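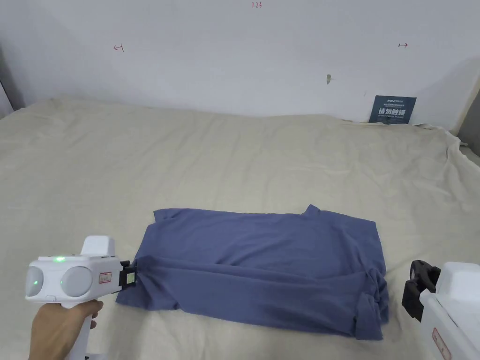 Notebook / Textiles bench / May

Dye fixation, cotton jersey, continued from the previous entry.

Question carried over: does the cold-water soak before the first wash change how much blue comes off in the rinse, or is the difference we saw only down to water hardness? Last month's swatches were rinsed at two different sinks, so that comparison is void. Repeating with one supply.

Setup. Jersey from the Hedlund roll, lot 2046, cut into squares and overlocked on all four sides. Dye is the Naltara reactive navy, same tub as before, lid was not fully seated when I took it off the shelf. No clumping seen but I sieved it anyway. Soda ash from the new bag. Bath at 30 C, checked with the glass thermometer. The Cirkitz probe still reads high and should not be used until Fahad has looked at the connector.

Procedure. Fabric scoured, spun, weighed damp. Dye added first, salt in three parts, soda ash last and slowly, well away from the cloth. 110 minutes total in the bath, stirring by hand every five for the first half, then every ten. Half the squares went straight to hot rinse (group A). The other half sat in cold water for 20 minutes, then hot rinse (group B). Rinse water collected in the clear jars and labeled on the glass, not on the lids. The lids got swapped last time.

Observations. First rinse of A is clearly darker than first rinse of B, as expected, some of B's loose dye having gone into the soak. Added B's soak water to the count as rinse zero. With that included, the two groups look close by the third jar. By the fifth I can't tell them apart against white paper. Would like a proper reading from the colorimeter before saying more.

Dry squares: no difference in shade that I can see under the north window. Two in group A have a pale streak along one side. Suspect they were folded over on themselves in the bath. Crowding, probably. The tub is too small for this many pieces and I would split the load next time.

Rub test, dry: clean on both. Rub test, wet: faint mark on both, B slightly less. One operator, one day, not worth much.

Tanveer read the above and asks whether the scour was long enough, given the finish on this roll. Fair point. The water beaded on one corner of the offcut for a few seconds before it went in. Will scour a fresh piece twice and run it next to a single-scour piece.

To do:
Book colorimeter through Justia, morning slot
Second tub, or half loads
Ask Fahad about probe
Reorder pH strips, four left
Keep rinse jars in the dark cupboard until read, do not top up

Soda ash spill at left end of bench wiped down at 4:40. Scale pan still needs washing.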